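Drukton Small Trade Center
Home Workshop Notes: Making and Keeping Your Own Labels, Tags and Signs

Updated 2022-05-15

Many members of the Center design, print and store their own marketing materials at home, often on a kitchen table or a garage workbench. The following tips are drawn from the questions our advice desk receives most often. They apply to product labels, hang tags, price cards, stamped bags and small display signs. Members who sell food, cosmetics or candles should also consult the rules on required label wording, which are covered in a separate sheet.

Before printing

Settle the wording first. Read every line aloud, including the phone number and web address, and ask a second person to read it from a printed copy. Errors in a business name are seldom caught on a screen.

Print one test sheet on plain paper and cut out a single label. Wrap it around the actual jar, box or bottle. Check that the name can be read from the distance at which a customer will stand. A label that looks balanced when flat may lose its first and last letters around the side of a narrow container.

Keep a written record of the colors used. Write the color values, the font names and the type sizes on an index card and file it with a finished label. Members who rely on memory tend to find that the green of the spring batch does not match the green of the fall batch.

Paper and ink

Let new paper stand in the workroom overnight before use. Paper brought in from a cold car or a damp porch may curl in the printer.

Inkjet printing smears when handled with wet or oily hands. For kitchen goods, choose a waterproof label stock made for your type of printer, or apply a clear cover film. Test the finished label by wiping it with a damp cloth, then leave it in the refrigerator overnight if the product will be kept cold.

Do not feed a label sheet through a laser printer a second time after labels have been peeled from it. The exposed backing can catch on the rollers, and adhesive left inside the machine is difficult to remove.

Cutting

Use a metal ruler with a cork or rubber backing, and a fresh blade. Make several light passes in preference to one heavy one. Card stock tears at the corners when the blade is dull.

For hang tags, cut all the long sides first, then the short sides, then punch the holes. A stop made from masking tape on the base of the punch will keep the holes in line. Leave 3 millimeters between the printed border and the cut edge; smaller margins make every slight error visible.

Rubber stamps

Stamping is an economical way to put a name on paper bags and tissue. Place a folded newspaper or a thin foam mat under the bag, ink the stamp with light taps, and press straight down without rocking. Clean the stamp with a damp, lint-free cloth as soon as the work is finished. Store it rubber side down on a scrap of clean paper, away from sunlight — a windowsill will harden the rubber within a season.

Bags should dry flat and unstacked. Glossy bags need a pad sold for non-absorbent surfaces, and a longer drying time.

Applying labels

Wipe glass with rubbing alcohol and allow it to dry. Set the container in a simple cradle, such as two strips of wood fastened to a board, so that it cannot roll. Line up the label by its center, press there first, and smooth outward toward each end. Air bubbles can usually be worked out with the edge of a plastic card wrapped in soft cloth.

To remove old labels from reused display jars, soak them in warm water with dish soap. Rub the remaining adhesive with a paste of equal parts cooking oil and baking soda, leave it for 25 minutes, and wash again. Jars cleaned in this way should be kept for display use.

Storage

Labels keep best in a cupboard, lying flat and in their original wrap. Avoid the cabinets over a stove or beside a dishwasher, where steam softens adhesive and causes the sheets to curl. Basements are suitable only if they are dry the whole year. 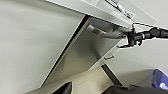

Light gray panel with a black edge strip, beside a plain wall.

Stand vinyl banners on end, rolled with the printed side out. Folding leaves creases that will show at the next market. Foam board signs should be stored upright between two sheets of stiff cardboard.

Mark each box on the short end with the product, the label size and the month of printing. When a design is replaced, remove the old stock on the same day. Our desk hears each October from members who have sent holiday orders out under a former name or an outdated address.

Display signs and price cards

Use one typeface for all price cards and place the price in the same corner of each. Clear acrylic holders should be washed with mild soap and a soft cloth. Glass cleaners that contain ammonia will cloud them.

Chalkboard signs should be seasoned before first use: rub the side of a stick of chalk over the whole surface and wipe it off with a dry cloth. Without this step, the first message may remain faintly visible under all later ones.

Help from the Center

The cutting room at Lowther has a bench trimmer and 4 work tables, which members may reserve for half a day. The Unden branch lends banner stands and keeps a sample book of 13 label papers for inspection. Requests for either should be made through the Darach office, which also accepts corrections to this sheet.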